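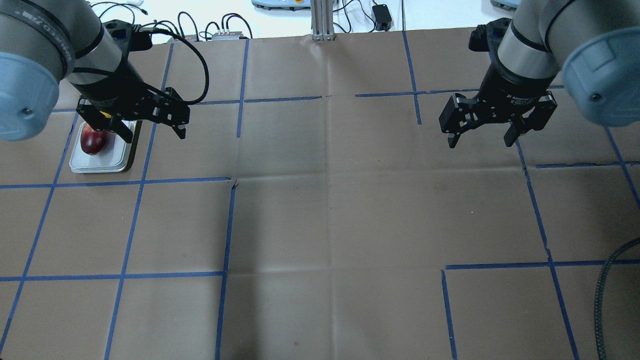 Fig. 4. Taped work surface with both arms above it and the tray in a left-hand cell.

4. Laying out the work surface

These notes cover the two-arm build on the Odik bench. The kit sheet says any flat surface will do. I have my doubts, so follow the steps below first.

1. Cover the bench with brown paper and pull it tight. A fold through the middle will put up with most jobs, but keep the tray off it.

2. Mark out the cells with blue painter's tape. Small gaps where strips meet are fine. The grid is for your eyes and your notebook, and I would not trust anyone who tells you it makes the arms more accurate.

3. Set the metal tray inside one cell and write down which.

4. With the power off, swing each arm by hand over its own side. Watch the cable at the wrist. It needs a loop wide enough for the full turn of the joint.

CAUTION: Do not tie the wrist cable flat to the arm. Bogumił did, on the advice of a forum post, and pulled out two connectors.

5. Open both grippers, power up, and lower them slowly one at a time. Stop well above the paper.

6. Put an apple on the tray and try 3 slow picks before changing any settings.

Note: The Womo software reports "grip OK" whenever the jaws stop moving. They also stop when they hit the tray. Look for yourself.

CAUTION: Keep loose cables and power adapters beyond the far side of the paper. Check the near corners too.

If a pick fails, go back to step 4. "Auto-align" has yet to fix one for me. Erlinda says it helped hers in June, after she had retaped the grid as well.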